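Segmentation drops the cloth once it's on the screen

feng_ng
Working on the monitor wiping task for Bilska. My hand/object segmentation is fine on the desk, then falls apart on the dark glossy screen. It loses the cloth for up to 14 frames and the planner thinks the wipe is over.
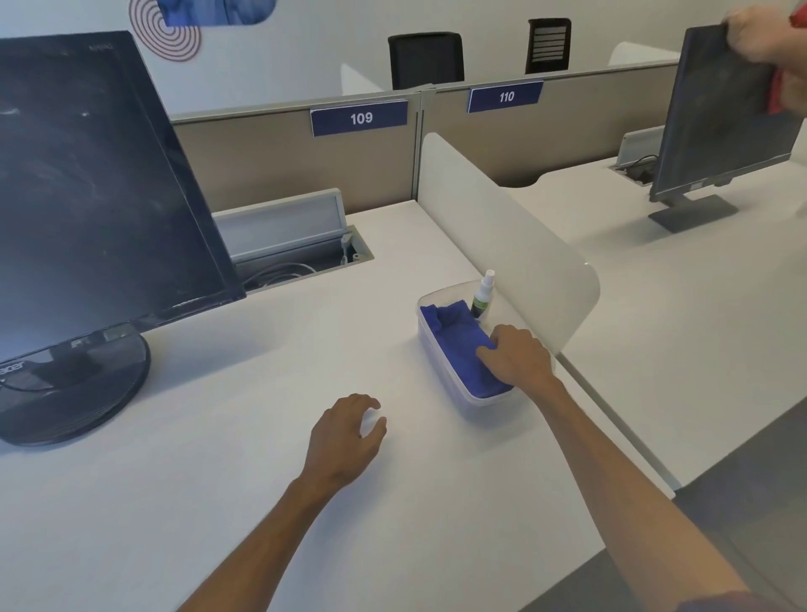
I've got 37 clips labeled so far and I'd rather not label more – is this a data problem or a tracker problem?

tzuleung
Tracker. Carry the mask forward whenever the hand is still moving.

wh_lo
Disagree! Carrying masks forward just hides it. We tried that on Deák and got phantom cloths everywhere. I'd look at your exposure first.

feng_ng
Exposure is locked. I did try tzuleung's idea last night and the gaps are shorter, but now the mask smears toward the wrist.

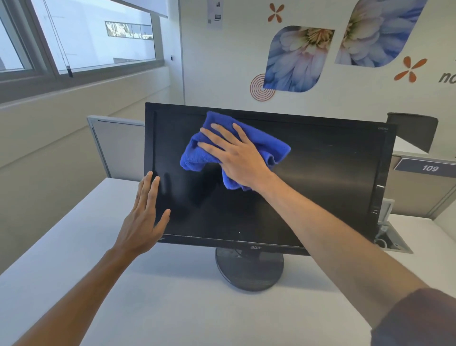 So I'm thinking contact labels on the fingers, and end the wipe on those instead of on the mask.

wh_lo
OK, that I like. Post the config when you have it?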